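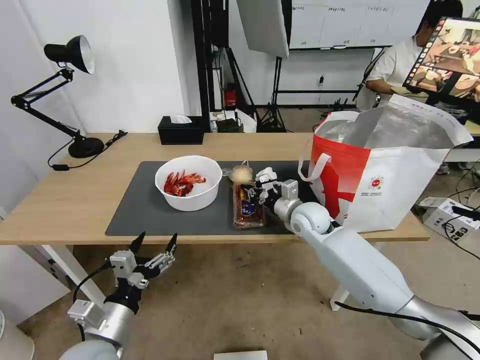

About us

3 min read

Clemow is a cookery school in Endcombe, in the old seed merchant's building at the bottom of Akville Road, and if you have ever walked past on a Friday evening and wondered what smelt so good, well, that was probably us. Do come in next time! The door sticks a bit in damp weather, so give it a proper push.

The school was started by Elaheh Najafi, who had spent years cooking in other people's restaurants and wanted, more than anything, to cook with people who were allowed to sit down and eat it afterwards. She began with a class of two in her own kitchen (a retired postman and his daughter, both of whom still come to the Christmas supper) and a borrowed set of pans. The first course was bread, mostly flatbreads, and rice the way her mother made it, with the golden crust at the bottom that everybody fights over. We still teach that class, and people still fight over the crust.

We moved into our present home when the kitchen at her house could no longer hold us all. The building had been empty for a good while and needed rather a lot of love, and for the whole of the first winter we taught in coats. It is a great deal warmer now. There is a long teaching kitchen on the ground floor, a dining room behind it, and upstairs a small library of 498 cookery books that you are welcome to borrow as long as you write your name in the ledger. Please don't worry about splashes. A cookery book with a clean page for treacle tart has never been much use to anyone.

These days we run 23 courses over the year, from a single morning on pastry to our ten-week evening course for people who would like to feel at home in a kitchen and, for one reason or another, never have. That one is close to our hearts. People often ring up and apologise before they have even told us their names: they burn onions, they can't make gravy, they once did something dreadful to a trifle. All of them are exactly who the course is for. We start with eggs and an onion, we go slowly, and by the end you will have cooked a full supper for a friend or two in our dining room.

We also teach fish and shellfish in the warmer months, preserving in October when the allotments are overflowing and everyone is desperate to be rid of their marrows, and a Saturday class for children which is the noisiest thing we do and very possibly the best.

Most of our vegetables come from the Mac Suibhne family, who farm just up the valley and bring down whatever is ready, so the menu for a class does sometimes change on the morning itself. If you had your heart set on leeks and find yourself with chard, we hope you'll forgive us. The chard is lovely.

We are a small team and we have stayed small on purpose. Our largest classes have twelve people in them, and the dining room seats nearly 40 if some of you don't mind the piano stool. If you have an allergy, a bad back, a baby who needs feeding halfway through or a fear of sharp knives, just tell us when you book and we will sort something out between us.

The kettle goes on at half past nine, and visitors are welcome to look round before the morning class begins.

Get our course dates and a seasonal recipe by email. Enter your address to join the newsletter. You can unsubscribe at any time.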